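## 5. Setting the heating timer

Read this section fully before you press any button. The Akent timer keeps your settings for 8 hours without power, so you can do the work without hurry.

**You need:** the room sensor, the cover key and your Tapley account number (printed on the welcome letter).

1. Open the front cover with the key. Do not pull it by the corner.
2. Press **Menu** and hold it until the display shows `SET`.
3. Choose the day group. Flats in Flultolholm are delivered with one group for the whole week. 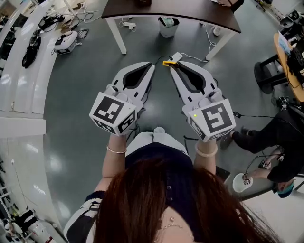 4. Enter the start time with the arrows, then press **OK**. The time is in the 24-hour form — 13:00 is one o'clock in the afternoon.
5. Enter the end time in the same way. It must be later than the start time, otherwise the display shows `E3` and you return to step 4.

> **Note:** You can save up to five heating periods for one day. If you try to save one more, the oldest period is deleted without a warning.

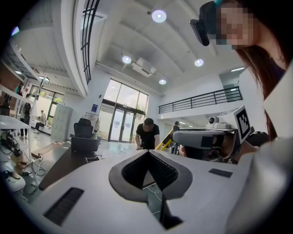 6. Put the room sensor on an inside wall, away from curtains, lamps and the cooker.
7. Press **Link** on the sensor and wait for the green light. If it stays red, move the sensor nearer to the timer and press again.
8. Close the cover and turn the key to the left.

> **Caution:** Never open the grey box under the timer. It carries mains voltage also when the heating is off. Only a Getside electrician may open it. 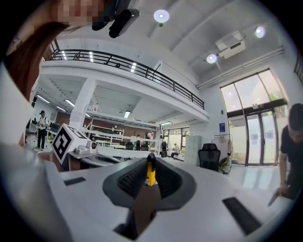
*Hand-held gripper, white body with black pads.*

### Summer setting

In June the heating is usually not needed. Choose **Menu > Season > Summer**. The pump will still run for a short time every night — this is normal and protects it from sticking.

Changes to this section: Zbigniew Brzozowska, October 11, 2026. Step 7 is new.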